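Febrero de 2020

Sigo con el agua. La dureza de la red ha vuelto a subir y el café de la mañana sale plano, con el amargor corto y sin acidez. He medido tres veces con el kit de gotas: 11 grados franceses en la jarra filtrada, bastante más en el grifo. La alcalinidad es lo que me preocupa. Con la alcalinidad alta, el bicarbonato neutraliza los ácidos del café y da igual el tueste que se use.

Preparé dos concentrados, uno de sulfato de magnesio y otro de bicarbonato sódico, cada uno en botella de vidrio de un litro. Dosifico con jeringa sobre agua destilada. El sulfato se disuelve enseguida. El bicarbonato tarda más y conviene echarlo en frío, removiendo despacio. Rotulé las botellas con lápiz graso y la fecha de mezcla. La tanda de septiembre la tiré entera: había un velo en el fondo y no me fío.

El molino es el Gistine de siempre. Lo desmonté, cepillé las muelas y recalibré el cero. Queda a cinco clics del contacto para la prensa italiana, que es más fino de lo que venía usando. Por el desgaste habría que cambiar las muelas este año. El recambio lo vende Bullorus y no baja nunca de precio.
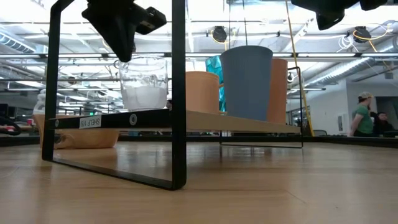
Con el magnesio más alto la taza gana cuerpo, pero a partir de cierto punto aparece un regusto metálico en el enfriamiento. Lo he comprobado con el lavado de Asante y también con la mezcla barata. En el Asante se nota antes. Bajé la dosis a la mitad y el regusto desapareció; la dulzura se mantuvo. Repetiré mañana a ciegas, con las tazas marcadas por debajo, que hoy sabía cuál era cuál y eso contamina la nota.

Temperatura: 93 en la tetera, bastante menos en el lecho. La sonda tarda en estabilizarse y la primera lectura no sirve. Anoto solo la segunda. Precalentar el portafiltro cambia más el resultado que subir la tetera dos grados, cosa que ya tenía apuntada el año pasado y se me había olvidado.

Descalcificación de la caldera, pendiente. Llevo la cuenta de litros en la hoja de la puerta y ya pasan de unos 2.000 desde la última. El manual de la Wuravance pide hacerlo antes. Usaré ácido cítrico, en dos pasadas, con enjuague largo entre medias. El vinagre no lo repito: el olor se quedó en las juntas de silicona durante semanas y no hubo manera de sacarlo.

Sobre las tazas. La pérdida de calor en los primeros minutos depende sobre todo de la masa y de si está precalentada. La pared gruesa roba calor al principio y luego lo devuelve; la fina no roba casi nada, pero tampoco conserva. Para catar prefiero una taza de boca ancha y siempre la misma, porque la forma altera la percepción del aroma y no quiero otra variable más. El color también influye, dicen. No lo he medido.
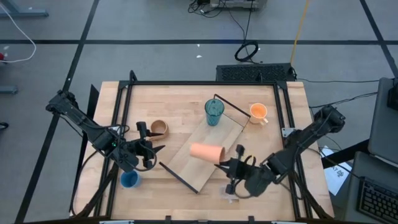
Dos tazas, una marrón tostado y otra azul, en la mesa de madera clara.

Queda por resolver el almacenamiento. El concentrado de bicarbonato aguanta bien a temperatura ambiente; el de magnesio, según mis notas, también, siempre que la botella esté limpia. Los dejaré en la despensa, lejos de la ventana, y volveré a medir la alcalinidad dentro de 11 días. Si la deriva es apreciable, pasaré a botellas de medio litro.

Comprar: agua destilada, jeringas de 5 ml, ácido cítrico, papel de filtro. Revisar la junta del grupo, que gotea un poco al cerrar.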